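4. What the returns slips told me

I'll start with the slips themselves, as they shaped everything that came later. When a customer sends a pair of trousers back to Hulance, there's a paper slip in the bag with a row of tick boxes and a blank line underneath for comments. The warehouse at Sasness keeps the slips in shoeboxes, sorted by style and then left alone. I was given the boxes for the two chino styles, Lau and Trirkau, and ended up with 941 slips that could be read and matched to an order. The rest were torn, blank or soaked in something, and I've left them out.

The tick boxes are not very clever. There's one for "too big", one for "too small", one for "not as expected" and one for "other". If your waist fits beautifully and your hems are dragging along the pavement, you have to decide whether that's "too big" or "other", and people plainly disagreed on it. I found slips for the same size and the same colour, with more or less the same comment about the leg being too long, ticked three different ways. So I stopped trusting the ticks early on and went to the blank line instead. 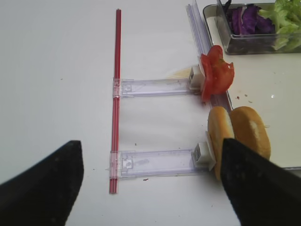 Only 121 of the slips had anything useful written on that line, but those were worth the trouble. I typed them all up and sorted them by the part of the garment they talked about: waist, seat, thigh, knee, hem, pockets, fabric, colour. A comment could go under more than one heading, and plenty did. One customer managed to complain about the seat, the pockets and the shade of olive in nine words, and I was rather impressed.

Cempaka Khoo did the same sorting on her own without looking at mine, and then we sat down with both lists and argued. Most of the arguing was over the word "baggy". I'd been putting it under thigh. She had it under seat, on the grounds that when people say their trousers are baggy they're usually looking at themselves from behind in the mirror. We went back to the style each slip belonged to and settled it that way: Lau is cut full through the thigh and neat at the back, and Trirkau is the other way round, so the cloth told us which part the wearer most likely meant. I know that's a bit of a guess on our side and I'd be happy to see somebody do it better.

4.1 The leg length problem

I had expected the waist to be the big one. Waist sizes are printed in inches on both styles, and anyone who has held a tape measure to the inside of a waistband knows the number on the label and the number on the tape are old friends who don't speak much. But the comments about waists were mild. People seem to have got used to it (there are belts, after all), and quite a few wrote that they'd sized up on purpose and were only returning the spare pair.

Leg length was where the feeling was. Both styles come in short, regular and long, and the size chart on the product page gives one inside leg figure for each. What the chart doesn't say is that the figure is taken on the middle waist size and then let out slightly as the waist goes up. A bigger waist gets a longer leg, whether the wearer wants one or not. Sirkka Räsänen, who graded patterns for years before she came over to research, spotted this in the first pile I showed her and was very kind about the fact that I hadn't.

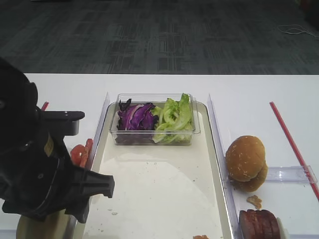 Once you know the rule, the slips make a lot more sense. Customers with larger waists and shorter legs were ordering "regular", finding it too long, ordering "short", and then finding the knee sitting in the wrong place. The knee matters more than I'd thought! On Trirkau the leg narrows just under it, and if that narrowing lands too high the trouser grips the top of the calf when you sit down. Several people described exactly this without having a word for it. "Grabs my legs on the bus" was my favourite, and I've used it as the name of the category in my own notes ever since.

Lau is more forgiving, being straight from the thigh down. A wearer can have it taken up and lose nothing but an inch or two of cloth, and the comments show that many people had thought about doing just that and decided they shouldn't have to pay for it. Fair enough, I say.

4.2 Trying them on again

Slips only go so far, so we ran a fitting day as well. We asked 80 people to try both styles in the size they would normally order, and then in whichever size they liked best after having a go at the whole rail. Nobody was measured until the end. I was quite firm about that, having seen in an earlier try-out how people change their minds about their own size the moment they hear a number read out.

The room had proper mirrors, a chair, and a low step for going up and down on. The chair was Cempaka's idea and it earned its place many times over. Trousers that looked perfectly good standing up were rejected within seconds of sitting, and almost always for the knee or the back of the waist. I don't think I'd ever sat down in a changing room before this project, and now I can't buy anything without doing it.

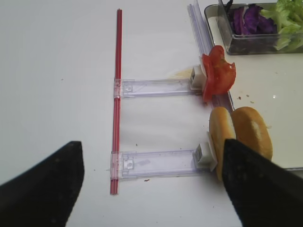 We asked each person to talk while they tried things on, and wrote down what they said as closely as we could manage. The words matched the slips nicely. Hem and knee came up over and over with Trirkau, fabric hardly at all, and colour only when somebody had taken against the olive. What we heard in the room and never saw on paper was talk about shoes. People judge a hem by the shoes they have on, and those who had come in boots were perfectly content with a leg that the trainer wearers called far too long. There's no box for shoes on the slip and I can't see how you'd put one there, but I do wonder how many "too long" returns were tried on in socks.

I should mention one wrinkle with the rail. The long leg in Lau was missing in 4 waist sizes, so people who might have picked it had to make do with regular. I've marked those fittings in the table at the back of the paper and kept them out of the comparison between styles. They're still in the general counts of comments, as what a person says about a seat or a pocket doesn't depend on the length of the leg.

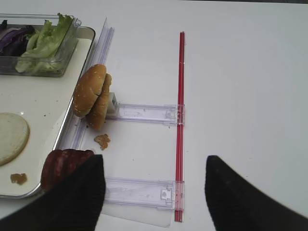
Figure 1. Lettuce and strips of purple cabbage in a clear plastic container, on a white tray.

4.3 Washing before returning

A smaller group of slips mentioned washing, which surprised me, as Hulance doesn't accept washed goods. Sasness had let them through all the same. These customers had worn the trousers, washed them at the temperature on the label, and found the leg had come up shorter. A few were pleased. One wrote that the first wash had done what the tailor would have charged for, and was sending back a different pair entirely.

I've kept this group separate, because their trousers weren't the same garments any longer by the time the slip was filled in. Sirkka would like to follow it up with a proper wash trial on unworn pairs from both styles, measuring the inside leg and the knee before and after, with the pairs hung to dry and none of them tumbled. I'd like to add a tumbled set as well – most of the people I know own a dryer and use it on everything. We haven't agreed on that yet, and the cloth for the trial has still to be ordered.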